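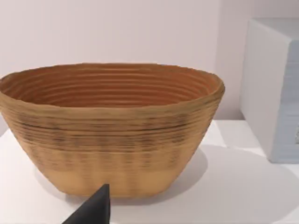 **Peltbridge, January 7, 2019**

Peltbridge has published a set of working rules for robot arms that handle household objects, and two of its member labs, Ralter and Cernum, say they will follow them from the start of the year.

The rules run to six pages. The longest part deals with testing in simulation. A gripping task must be run at least 3,000 times in a simulated setting before the same program is tried on a real arm. Each run has to be logged, failures included, and the log kept with the program it belongs to.

Simulated objects need more care than they have been getting, the document says. A bowl with a ridged wall and a thick, uneven rim should not be swapped for a smooth one to save computing time, and its weight and surface friction must be written down next to the model. Labs may share object models through the Yupanqui library, which held 823 of them when the rules went to print.

For work on real arms, the rules set a slow first approach, a stop button within reach of the operator, and 2 people in the room whenever a new program is loaded. The gripper fingers are to be checked for wear before each session. A worn tip has to be replaced and the change noted.

Ralter asked for a lower number of simulated runs on simple tasks such as pushing a block. The request was turned down for now and will be looked at again in September, when Peltbridge plans to review the first logs.

The rules are voluntary. Labs outside the group can use the text free of charge.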